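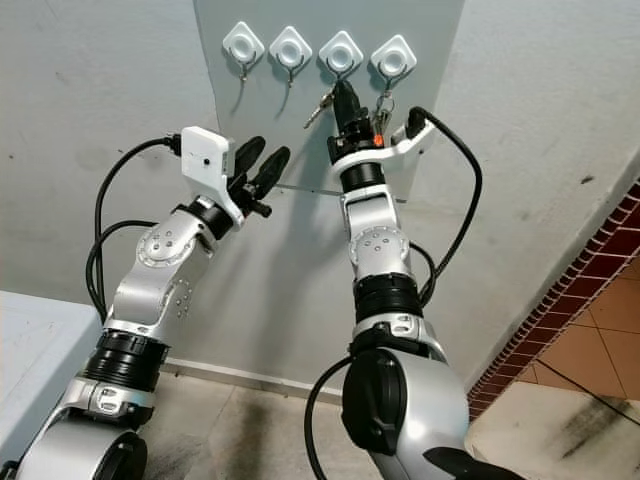
Dritero — clés, table pliante, salon

Version 2, mise à jour en octobre. Maintenu par Fadi Awwad, relecture Mircea Ilie.

Contenu
177 séquences, 30 secondes max chacune. Trois dossiers : cles, table, salon. Index dans index.csv, à lire en premier.

cles
Panneau gris clair au mur, quatre crochets adhésifs blancs en ligne. Numérotés de gauche à droite, 1 à 4. Un trousseau sur le crochet 3 = « occupé ». Anciens noms (Kollberg) encore dans certains fichiers, pas eu le temps.

table
Table pliante, piètement métal blanc. Étiquettes : plateau, pied, traverse, sangle. Attention — « sangle » et « cordon » ont été fusionés, garder « sangle ».
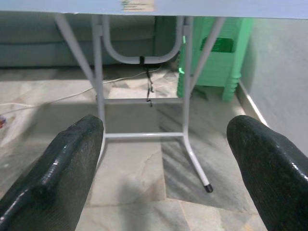
Dessous de la table : pieds, traverses, lien noir qui pend de la barre en U.

salon
Canapé trois places, cuir vert foncé, table blanche devant à droite. Sol beige marbré — reflets possibles, voir colonne notes.
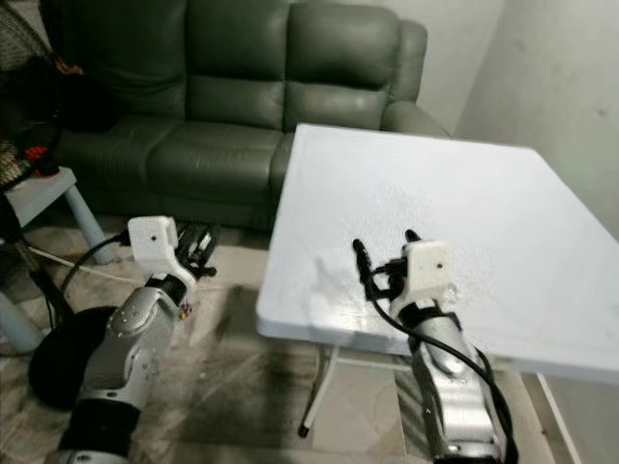
Le coin canapé, dossiers capitonnés et table blanche.

A faire
- renommer les fichiers Kollberg
- vérifier la ligne 2406 de l'index (doublon ?)
- trousseaux : ajouter une étiquete par clé

Questions : voir avec Fadi, le matin de préférence.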